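From the Harawira Road Neighbours' Newsletter

The Swap Table Is Back (and so is the soup)

Well, it has come round again, and I can hardly believe it, because I still have two jigsaws from the last one that I promised myself I would finish before I was allowed to bring home any more. I haven't finished them. I shall be bringing home more. If you are the same, you are in very good company on this road!

The autumn swap is on Thu 25 October in the long room behind the library, and doors open at 5 in the afternoon so that those of you with little ones can come straight from school clubs and still be home for baths. We'll go on until the last person has put their coat on, which last time was Hartmut Eichhorn, who had got talking about tomatoes.

For anyone new to the road (and there are a few of you since May, welcome!), the idea is very simple. You bring things you no longer want, you put them on the tables, and you take away things you do. There is no money and no keeping score. If you bring one paperback and go home with a standard lamp, then I'm very happy for you and your paperback. The only thing I would ask is that whatever you bring is clean and has all its bits. We did have a fondue set in the spring with no forks, and it went round and round the room all evening like a lost dog.

Hartmut has kindly offered to run the mending corner again. He'll have his soldering iron, his box of fuses and that wonderful tin of odd screws, and he is happy to look at lamps, radios, clocks and most small kitchen things. He would rather not do microwaves, please. He mended my Kisteck hand mixer last year after I had quite given up on it, and I have made a Victoria sponge nearly every fortnight since, so my family would like to thank him and my trousers would not.

Leeks, carrots and a stockpot are already spoken for, so the soup is safe. What we are short of is bread. If you could manage a loaf, shop or home-made, do drop me a note through the door at number 92 so we don't end up with 50 rolls and no butter, which has happened. Bowls and spoons we have plenty of, but a mug from home is always useful for the tea.

Now, a word on what goes well, as several of you have asked. Children's coats and wellies are always gone in the first few minutes. Plants do nicely, and so do jam jars with lids, picture frames, board games and wool. Encyclopaedias don't, I'm sorry to say. Nor do video tapes, though I do understand the feeling of wanting them to go to a good home.

And please don't forget the tiny things. Last time the button and trinket table had the biggest crowd of all, grown-ups included, and I came away with a brass thimble and a badge from a ferry I have never been on. Old keyrings, bag charms, odd beads, little figures with funny faces, anything of that sort is very welcome, and it takes up no room at all in your bag on the walk down. Pop them in an envelope or an old margarine tub and we'll tip them out for everyone to have a good rummage.
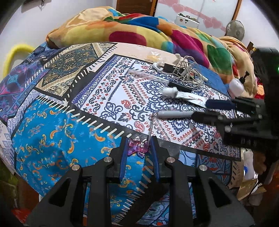
Setting up and clearing away

We can get into the room an hour before we open, and it would be lovely to have a few pairs of hands for the trestles, which are heavier than they look. Bring a cloth for your table if you have one. At the end, anything left over goes in the Zirura van to their shop in town, so please take home what you know in your heart they won't sell. Parking is tight on that side, and it's a pleasant walk if the rain holds off.

If you can help with either end of the evening, put your name on the sheet in the library porch. There's a pencil on a string, or there was on Monday.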